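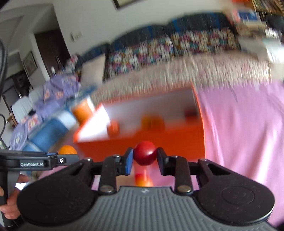 One student wrote after last term's session that sorting fruit by size was a waste of time when it all gets eaten anyway. Two others agreed. The point is fair for a bowl at home, less so for a box that has to travel.

Unit 11: Packing a mixed fruit box
Handout, revised March 5, 2018

Round fruit rolls. Line the box before anything goes in. Oranges and other firm fruit go in first, against the walls. Small soft fruit goes on top or in the gaps, never under an orange.

Handle small fruit one piece at a time and set it down. Do not drop it. Check the skin for splits as you go and put split fruit aside.

Weights for the exercise
Small red fruit: up to 70 g each
Full box: 700 g, lining not included

The Tasport sheet gives a different order for boxes with lids. We use open boxes, so skip that page.

For next time: read the Clolska notes on bruising, pages 1 to 11, and bring your packing sheet filled in.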